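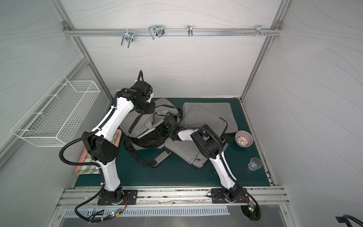 5. Packing and Tidying with Soft Goods

The two preceding sections covered rigid objects, for which the Rullemano cell performs close to the level reported for comparable two-arm systems. This section covers soft goods. A machine that can stack bowls but can't put a laptop sleeve into a bag is of limited use in a home, and the same limit applies at a packing bench, where much of what is handled is cloth or padded fabric.

5.1 Task definition

Each trial starts with a fabric bag lying on the mat among other household items. The set includes padded sleeves, a shallow tray, a checkered cloth, a bowl and a glass tumbler. The chore has four stages: locate the bag opening, hold it open with one arm, insert a sleeve with the other, and place the bag clear of the tray. A trial counts as complete only if all four stages are finished without a person touching anything in the cell. Partial credit is recorded by stage and is reported separately below.

The bag is placed by hand before each trial. Its resting pose is not controlled beyond the requirement that the whole body of the bag lie on the mat. It may be upright, tipped over or flat on its front, and the strap falls where it falls. We chose this on purpose. In a pilot with the bag always upright and facing the same way, the policy learned a fixed reach and had no recovery behavior when the opening was not where it expected.

Smaller items were left in place during bag trials. An earlier protocol cleared them first, which raised completion but made the chore unlike anything a user would ask for. Contact between the arms and a bystander item is logged. Contact that moves the item off the mat ends the trial.

5.2 Sensing and control

The policy receives one view from a fixed camera and one from each wrist camera, together with joint positions and gripper openings. No depth sensor is used and no force reading is available at the fingertips. Motor current serves as a coarse stand-in for contact force. The low-level controller is Sistix, run with the same gains as in the rigid-object trials. We did try softer gains for the holding arm, but the bag then pulled the gripper out of position whenever the strap came taut.

Demonstrations were collected by teleoperation in sessions of 24 episodes. Operators were asked to work at a natural pace and to keep going after a bad grasp. Episodes with a dropped sleeve were kept if the operator picked it up again. Episodes in which the operator gave up were removed from training but retained for the failure analysis.

Camera placement turned out to matter more than we had planned for. At reaching distance, the wrist camera gives a good view of seams, straps and pocket edges, and the fixed camera gives the layout of the cell. Closer in, the arms hide part of the bag from the fixed camera while the wrist view fills with fabric. The policy then has to choose a grasp point from texture and shading alone. Figure 4 shows one such view, with two gray fabric items separated by a narrow strip of mat.

Figure 4. Wrist view of gray fabric items at close range. The weave and color of the two bodies are similar, and the mat is visible in the gap between them.
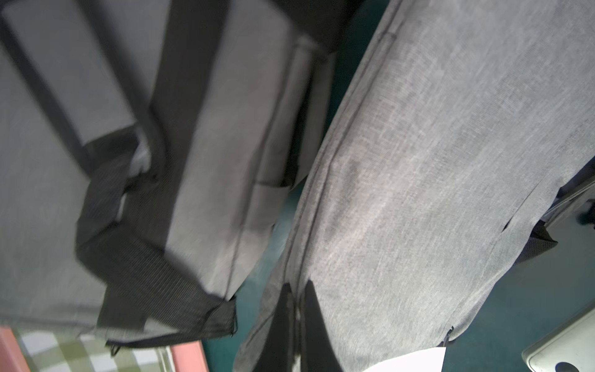
One reader of an earlier draft objected that this difficulty is self-inflicted: a household user would never buy two gray items to help a robot tell them apart, but a shop could specify bright bags with stiff rims, and the chore would then be close to solved. The same reader asked whether results on gray fabric say anything about shop-floor packing at all.

We accept part of this. In a shop where the bag is chosen by the person who also chose the robot, a stiff rim is cheap and we would recommend it. Many packing benches don't work that way. Contract packers handle whatever the customer sends, and returns desks handle whatever comes back. We also ran a short check with a rimmed bag from the Jelent bench set. The search stage became easy, while insertion still failed when the sleeve met the rim at an angle. Color and stiffness therefore help with finding the opening and leave the two-arm coordination problem largely where it was.

5.3 Results

With the bag upright at the start, the policy completed 7 of 10 trials. With the bag tipped over, it completed 5 of 10. All other settings were unchanged, and the order of starting poses was shuffled. These counts are too small to support a claim about the exact size of the gap. We report them mainly to show that neither condition is near the level that a person would accept from an appliance left to run unattended.

The stage records are more informative than the totals. Locating the opening was the most common point of failure in the tipped condition. In the upright condition the most common failure was at insertion, usually because the holding arm let the opening close while the other arm was still turning the sleeve. Placement was rarely the problem in either condition. Once a sleeve was inside, the bag became stiffer and easier to move, and the arms seldom lost it.

Time is a second concern. An operator driving the arms takes longer than a person using bare hands, and the learned policy takes longer again. Much of the extra time goes to repeated short reaches near the fabric, in which the gripper closes, finds too little in its fingers, opens and tries again. We did not penalize this during training. A cost on repeated closures was tested in simulation and led the policy to commit early to bad grasps, so it was left out of the physical runs.

Bystander contact occurred most often with the cloth and the tray. Contact with the cloth was nearly always harmless but had a side effect: a gripper that picked up a corner of the cloth along with the bag carried it through the remaining stages. Our completion rule does not exclude this outcome. A stricter rule, under which every bystander item must end near its starting position, would lower the totals reported above, and we think it is the better rule for future work.

5.4 Failure analysis

We reviewed each failed trial from the fixed view first and from the wrist view second, and assigned a single main cause. Three causes cover most failures.

The first is confusion between layers. The gripper closes on a flap, a pocket or the body of a neighboring sleeve in place of the rim of the bag. From the fixed camera these grasps often look correct. The error becomes clear only when the arm lifts and the wrong layer rises.

The second is strap interference. A strap lying across the opening can be picked up together with the rim, after which pulling the rim open also pulls the strap tight across the gap. The demonstrations contain a remedy, in which the operator moves the strap aside before touching the rim. The policy reproduced this step in some trials and skipped it in others, with no pattern that we could identify from the starting pose.

The third is loss of reference. When the wrist camera is very near the fabric, there may be no part of the view that fixes the position of the gripper relative to the bag. Different materials can meet within a few finger widths of one another, including strap webbing, smooth sheet, brushed fabric and cloth, and the boundaries between them are curved and change as soon as anything is pushed. 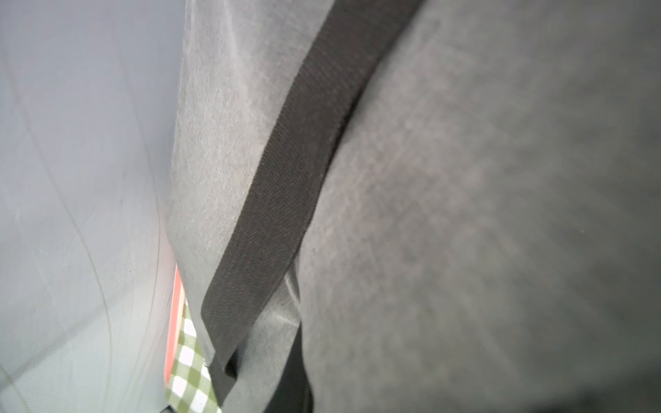
A person in the same position would rely on touch. Fingers slide along a layer until they meet its edge, and the eyes are used mainly to check the result. Our arms have no equivalent. Motor current rises when the gripper presses into a bag, but it rises in nearly the same way for one layer as for several, and it gives no signal at all for a light slide along a seam. Adding the Minhas fingertip pads would give the policy a contact signal during sliding. We have mounted a pair on a bench fixture but not yet on the arms, and no results with them are included here.

A cheaper change is to alter the approach. In a small number of follow-up runs, the arm was made to pause and back away after any closure that produced less current than expected. From the retreated position the wrist camera again included some of the mat, and the next reach was more often toward the correct edge. The pauses made an already slow chore slower. For a machine working in an empty kitchen this may be tolerable. For one feeding a packing line it would not be.

5.5 Limits of the evaluation

All trials took place in a single cell with even lighting and a plain mat. A bed, a couch or a crowded bench would differ in light, background and support under the bag. The bags were also unloaded by hand before each trial. A bag that already holds something has a different shape and weight, and we would expect both the search and the holding stage to change.

The operators who gave demonstrations also set up the evaluation trials. They did not choose starting poses to favor the policy, but after more than 24 placements a person tends to drop a bag in habitual ways. A printed list of random poses was introduced partway through and was used for all of the trials counted in Section 5.3. The follow-up runs in Section 5.4 were made before the list was in use and should be read with that in mind.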